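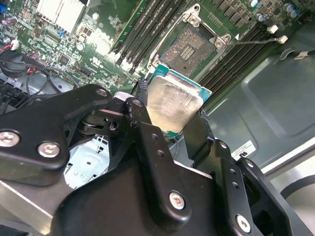 *A desktop processor held in the gripper at our Raltunstead workshop.*

## A bit about us

Surkero began with 2 benches, a pile of old office computers and a question we still enjoy: how do you teach a robot to do a fiddly job that a person learns with their fingertips? We're a good deal busier these days, but we still like to start the way you would with a new workmate, by showing it how.

Most days one of our operators takes the controls and drives the arm by remote, one careful move at a time, while the cameras and joint readings are saved for later. For rougher jobs we'll guide the arm by hand instead (it's a lovely way to get a feel for its reach!). Our favourite work is taking computers apart and putting them back together, which asks for patience, a light touch and a fair bit of squinting at sockets.

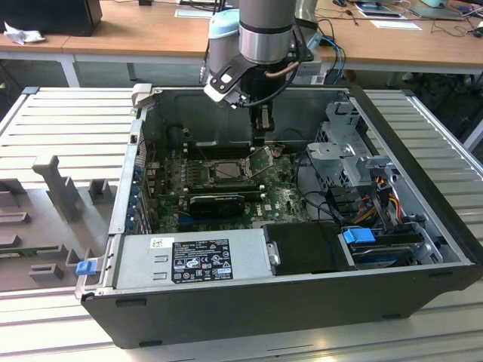 Each run gets watched back by somebody other than the person who drove it, and we keep the clumsy ones too, labelled as such. Our library for the Stulteo project now holds 1,702 runs, and we're hoping to reach 2,000 by May, with plenty of tea along the way.

We share our building with the Arellano training rooms, where we run short courses for anyone who'd like to try the controls themselves. You don't need a background in programming, and groups are kept to 4 so everybody gets a proper go. Come by for a visit if you're in the neighbourhood. The kettle is just inside the door.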